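Knives, onions and a new place for lunch

I finally gave in and took my kitchen knives to be sharpened, after a winter of squashing tomatoes and blaming the tomatoes. Strazds, the little shop behind the bus station, now does a drop-off service until 12 every morning, and I had mine back by teatime (wrapped in newspaper, which I rather liked!). I'd forgotten what it's like when an onion just gives way. 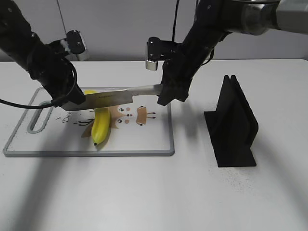
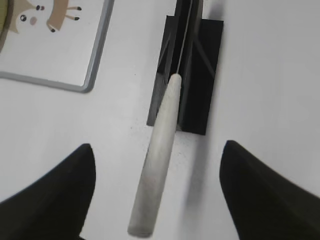
My own trouble has always been storage. For years everything went loose in the drawer with the whisk and the potato masher, and every time I rummaged for a teaspoon I was knocking the edges about. A holder that stands on the worktop, like the black one with the pale-handled knife in it, would have saved me a fair bit of money – and a plaster or two. I've now bought a second-hand block from Pekora and it lives by the bread bin.

The first proper job for the sharp knives was Stuvine's onion soup, the one from our spring recipe sheet. I used some 200 grams more onion than it asks for and don't regret it. It freezes well too, though leave the cheese off until you reheat it.

Mukar are taking orders for seed onions until the end of May, by the way, in nets of 100. Split one with a neighbour if you're short of space.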